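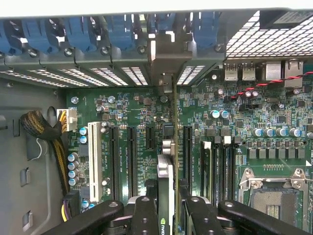 Open workstation case with blue expansion-slot latches along the rear edge of a green motherboard.

Tool-less expansion slot latch

A tool-less expansion slot latch is a small plastic clip that holds the metal bracket of an add-in card against the rear of a computer case, taking the place of the screw used in older designs. Latches are found mostly in office desktops and workstations. They are often molded in a bright color, commonly blue or green, to mark them as parts the owner may touch.

Terms

Makers have called the part a retention clip, a card keeper or a quick-release tab. "Tool-less" and "tool-free" mean the same thing in sales material. Neither term is well defined. A case may be sold as tool-less when the side panel and the cards come out by hand but the motherboard and power supply are still held by screws.

Design

Each latch pivots or slides on a rail behind the slot openings. When closed, it presses on the folded top of the card bracket. Some cases use one clip per slot, and others use a single bar across the whole row. Separate clips let one card be removed while its neighbors stay put. A bar is harder to lose but lets go of every card at once.

Many rails keep their screw holes, so a card can be fastened the old way. Sellers present this as a convenience. It can also be read as an admission that the clip isn't always enough.

Claimed benefits

The usual claim is that latches save service time. The case maker Rulivness stated in the manual for its Trosetti workstation that a card could be swapped in 2 minutes. The manual doesn't say whether this includes unplugging the machine, taking off the side panel or moving cables out of the way. In a crowded case, those steps may well take longer than turning a screw.

Reynaldo Samonte and Jericho Samonte, who ran a repair shop under the name Pascual, disputed the figure in their shop handbook. They wrote that the clips were "fine for a network card and wishful for anything heavy," and advised adding a screw before shipping any machine. The handbook gives no test results, so its advice is hardly better supported than the manual's.

Faults

Plastic latches can crack at the hinge or lose their grip. A loose latch may let a heavy card sag, which can cause a poor connection in the slot. Thick brackets sometimes keep a latch from closing fully. Replacements are a common problem, as clips from different cases rarely fit one another. The Amo parts list gives the Trosetti clip as item 2711 and sells it only with the complete rail.

See also

Expansion card
Computer case
Thumbscrew
Cable sleeve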